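Hardware Servicing, Week 5 handout: sockets, processors, memory
Notes by Telma Toledo, Dorndale campus. Updated September 2018. Read before the prac, bring a pen.

Old workstations again this term, side panels off, towers laid flat. Treat the boards as if they still have to earn a living.

Before touching anything
Power lead out at the wall. Hold the power button in for a bit to drain whats left. Wrist strap on, clipped to bare chassis metal - not paint. Sleeves up, rings off.

Processor in
Release the retention lever, swing the load plate right back. Look at the contacts before you go near them. Bent pin = stop, call someone over. On these boards the pins are in the socket and the chip has flat pads, so the board is the thing you'll wreck.
Hold the chip by its edges. Find the corner mark, match it to the socket, lower it straight down. No sliding, no pushing. If it rocks, lift it and start over. Then plate, then lever. The lever takes some force, that's normal.

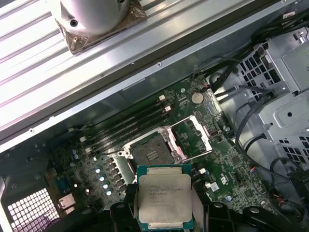

Silvana Evangelista wants it added that smudges on the metal lid come off with isopropyl and a lint-free cloth, and that it should be done before the paste goes on. Fair point. Added. Pads underneath - don't touch, don't wipe.

Thermal paste: small blob in the centre. The cooler spreads it. Last year's lot used enough to ice a cake.

Memory
Check the slot colour and numbering against the board diagram (Appendix 2). Open the latches. Line up the notch in the module with the key in the slot, it only goes one way. Press both ends evenly til the latches close up. If one end sits high it isn't in.
Where there are slots on either side of the socket, don't fill one bank and forget the other. Follow the diagram, the order is not always left to right.

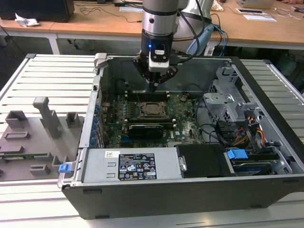
Department of Electronics and Computing, Ornham Institute

Cables and cards
Tuck the power wires clear of the memory before the panel goes back. Graphics card comes out first if it's in your way: one screw or clip at the bracket, then the catch at the end of the slot. People forget the catch. Don't lever the card against the capacitors, they snap off and then it's a soldering lesson.
Coin cell stays in unless your sheet says otherwise.

Worksheet 5, part B
Sketch the board, label socket, memory slots, battery, power connectors. Mark which slot you'd fill first and write down where you found that out. Hand in to Andor Dobos by the end of the prac.

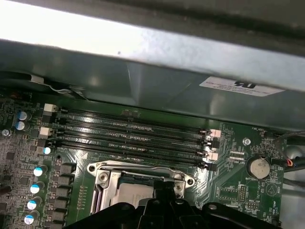

Can I mix two different speeds of memory in the same machine?
Usually it will run, but everything drops to the speed of the slowest module. Workstation boards can be fussier about type, so check the manual before you order anything.

Next week: power supplies. Bring the multimeter.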